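The Skelgate Detention Orders: Length of Custody and the Right of Appeal
Student project report, Comparative Politics and Law, second-year seminar

Authors: Kadir Tokgöz and Perihan Sönmez

1. Purpose of the project

This report examines the use of emergency detention orders in the port district of Skelgate after the suspension of the elected district assembly. The seminar asked each pair of students to select one case in which an appointed authority had taken over the duties of an elected one, and to study how the courts responded. We chose Skelgate because its court registry remained open to readers and its judgments are published in full.

The project had two aims. The first was to establish how long former assembly members were held before a judge reviewed their cases. The second was to find out whether the right of appeal, which the district charter guarantees, was available to them in practice.

2. Background

The charter of Skelgate dates from 1797 and has been amended many times. Its article on personal liberty has changed very little. It states that a person held by order of the district must be brought before a judge within 5 days, and that the judge must give reasons in writing if the person is not released.

When the assembly was suspended in August, the appointed administrator, Commissioner Riquelme, issued a decree allowing detention "for the protection of public order." The decree did not repeal the charter article. It stated only that the article would be applied "as conditions permit." Most of the legal argument that followed was about the meaning of those three words.

3. Sources and method

We read 100 detention files held by the registry. Kadir Tokgöz prepared the summaries of the files and the table of dates. Perihan Sönmez read the appeal judgments and compared their reasoning. We each checked a portion of the other's work, and differences were settled by returning to the original file.

Newspaper reports were used for background only. The two local papers, the Modance and the Skelgate Register, disagreed on several basic points, including the charges brought against the former assembly speaker, Mrs. Pudanska. Where they disagreed we followed the court record.

4. Findings

Few of the detained persons were brought before a judge within the period set by the charter. In the files we read, the usual explanation for delay was a shortage of judges. The registry's own list of sitting judges does not support this - no post was vacant during the months in question.

Mrs. Pudanska was convicted on 3 charges, two of them concerning the use of assembly funds. Her sentence was later reduced by order of the commissioner, without a hearing.
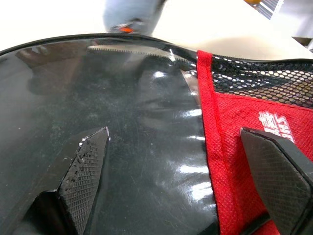 The reduction had an effect that her lawyers did not welcome. Under the appeal rules, a sentence changed by executive order is treated as a new sentence, and the time allowed for an appeal begins again. Her first appeal was therefore struck from the list and had to be filed a second time. We found the same sequence in several other files.

5. Limits of the study

The files do not record the conditions in which people were held, and we did not conduct interviews. Persons released without charge have no file at all, so the study says nothing about them. Some pages in the older folders were sealed, and our request to read them was still pending when this report was submitted.

6. Further work

A later project could compare the Skelgate judgments with those of a district where the assembly was not suspended. The table of dates has been deposited with the seminar office and may be consulted there on request.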